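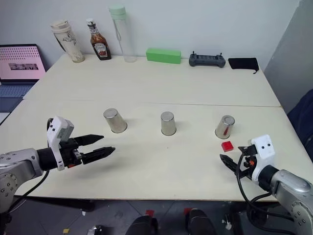
Velside library brings back its cups-and-cube night

The oldest swindle in the world returns to the back room of the Velside branch library this May, and admission is once again free, which regulars will tell you is the only honest thing about it.

The game needs little introduction. Three steel cups go upside down on a table, a small red cube goes under one of them, the cups are moved, and a grown adult points with total confidence at the wrong one. Last year's players made 685 guesses over the course of the season and got 462 of them wrong. Pure chance would have done slightly better.

"People watch the cup they like," said Nizar Kassab, who runs the evenings and has been doing cup routines since high school. "I don't have to be very fast. I just have to be faster than somebody who is also eating chips."

Kassab favors plain stainless steel over the painted wooden cups sold in magic shops. Steel slides well on a smooth tabletop, he says, and players waste a good deal of effort trying to catch a flash of red in the shine. He considers this their problem.

There will be 6 evenings in all, starting at 7 p.m., with a children's table for the first half hour. Children, it should be said, had the better record last year. Kassab blames their height – they sit closer to the rims – and has asked for taller chairs for the grown-ups.

The library has put $3,000 from its events budget toward the series, most of it for extra opening hours. A set of cups and a cube cost very little, as a line of disappointed applicants for the "equipment" share discovered at the planning meeting.

No money changes hands at the table. Winners get a bookmark. Losers get to explain to the person next to them that they knew it was the middle one all along, a speech Kassab says he can now recite in two languages.

Sign-up is at the front desk. Snacks are welcome but should stay at the back of the table, lids on.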